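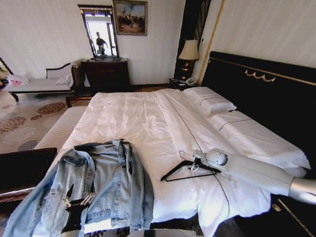 Home | Forums | Manipulation | Data and Teleop | Search | Log in

Denim jacket, hanger, bed: how picky should I be about my demos?

Started by slowgripper
24 September 2024
17 replies (showing best) | 3 watching

slowgripper wrote:
I've been put in charge of collecting examples for the hanging task, which at our shop means I said "how hard can it be" within earshot of the wrong person. The task is simple to write down. Jacket on the bed, hanger on the bed, arm picks up hanger, gets it into the jacket, lifts the whole thing. We drive the arm by hand, record everything, and feed the recordings to the policy.

As of last night I have 381 episodes. I would call 200 of them good. The rest are a documentary about me fighting a sleeve.

My question is what to do with the ugly ones. By ugly I mean the ones where the operator gets there in the end but misses the hook first, backs off, thinks about their life choices and tries again. My lead wants them all in. I want to throw them out and pretend I was always graceful. The training is behavior cloning with action chunks, nothing exotic. The rig is a Bognár arm with the stock gripper, the one with the slim finger.

Share (3) | Reply | Report

pallet_jack_off_duty wrote:
Throw them out. The model copies what you show it. If you show it hesitation, it will hesitate, and it will do it with great confidence. We trained a drawer opener in May on everything we had and it learned to hover over the handle like a guest deciding whether the minibar is free.

Share | Reply | Report

mothballs wrote:
Strong disagree with the above. Hovering and recovering are two separate problems. If the operator parks over the hook for a few seconds doing nothing, trim that. If the operator misses, backs off and gets it on the second go, that's gold and you should keep every one of them. Otherwise the first time the policy is a finger's width off, it's in a part of the world it has never seen, and it will do something you have to explain to the hotel.

Share (3) | Reply | Report

slowgripper wrote:
The hotel thing is closer to home than you know. We're collecting in furnished rooms because the lab bed is a mattress on a table and the first policy fell apart as soon as it met a real duvet. The rooms we get are heavy on the gold trim. There's a headboard with a scroll on top that looks like it should be announcing a king. The policy will either learn to hang up jackets or develop expensive taste.

Share | Reply | Report

kettle_of_servos wrote:
Black hanger on white duvet? Enjoy it while it lasts. Now do a white hanger on white and come back to us.

Also, which way is your hook pointing? Ours were always set down the same way because the same person reset every time, and the policy was a genius until somebody left-handed did the reset.

Share | Reply | Report

slowgripper wrote:
Mostly triangle toward the jacket, hook toward the arm, hanger flat. I know. I KNOW. It's the easy way round and I've been doing a lot of it.

Share | Reply | Report

mothballs wrote:
There's your real problem, then. You're worried about the style of the grasp and you've got one starting pose. I'd take a hundred messy episodes from all over the bed before another clean one from the same spot. Put the hook toward the headboard. Put it half under the jacket. Put the jacket face down. Close the jacket, for that matter, if you've always been laying it open.

Share (3) | Reply | Report

pallet_jack_off_duty wrote:
Fine on starting poses, I'm with you there. Still not with you on the misses. "Backs off and gets it on the second go" assumes the model knows the first go was a miss. It doesn't. It sees a motion that goes to the wrong place, and it has no idea you were embarrassed.

Share | Reply | Report

mothballs wrote:
So mark the segment. Cut the bad approach, start the episode from the moment the operator begins correcting. You keep the recovery and you lose the mistake. This is what the labeling tool is for.

Share | Reply | Report

pallet_jack_off_duty wrote:
That I can live with. Nobody ever does it, mind you. They say they will and then they upload the folder.

Share | Reply | Report

slowgripper wrote:
I feel seen. We use Prirno for the labeling and it takes me longer to mark an episode than to record one. But cutting at the start of the correction sounds doable if I only do it for the ones with a clear miss.

Follow-up for everyone: the strap. Some of our setups have a black strap with metal bits draped over the jacket. I left it in on purpose as clutter. Half the team thinks it's useful and the other half thinks I'm being difficult.

Share | Reply | Report

hangtime_ltd wrote:
Keep the strap in some, not in all. Anything that's in every episode is furniture as far as the policy is concerned, and then one day it's gone and the arm acts bereaved. Same for the jacket. If it's the same faded denim one every time, you've collected for that jacket. We got through a whole season at Drultitz on one hoodie. The demo went great. The demo had the hoodie in it.

Share (3) | Reply | Report

kettle_of_servos wrote:
Watch your mirrors too. If there's one across from the bed and your operator is standing up, they can end up in the picture that way, and they move right when the arm moves. I've watched a policy do nicely until the person driving it went to lunch. Could have been a coincidence. I moved the operator anyway.

Share | Reply | Report

slowgripper wrote:
There is a mirror. There is a person in the mirror. I am going to go lie down on the bed next to the hanger.

Share (17) | Reply | Report

mothballs wrote:
Don't, you'll rumple the duvet. Or do, come to think of it. Rumple it differently each time. People smooth it between episodes out of good manners and then wonder why a fold throws the hanger height off.

Share | Reply | Report

drawer_liner wrote:
Lurker, long-time sufferer. Before you cut anything, train two: one on your 200 and one on the full pile. Same settings, same test positions, and write the positions down before you look at results. We had this same argument at Carkthorpe for a month and the test took an afternoon. I won't say which side won because our task was towels and towels have their own laws.

Share | Reply | Report

pallet_jack_off_duty wrote:
You can't post that and not say which side won.

Share | Reply | Report

drawer_liner wrote:
The full pile, with the long pauses trimmed. Narrowly. On towels.

Share | Reply | Report

slowgripper wrote:
OK. Plan for now: train both, trim the pauses, cut the clear misses down to the recovery, and no more episodes with the hook facing the arm until I've done the other directions. Strap in some, out of some. I've asked for more jackets and was told to bring my own. Will post numbers when I have them, unless they make me look bad, in which case my lead will post them.

Share | Reply | Report

Previous thread | Next thread | Back to Data and Teleop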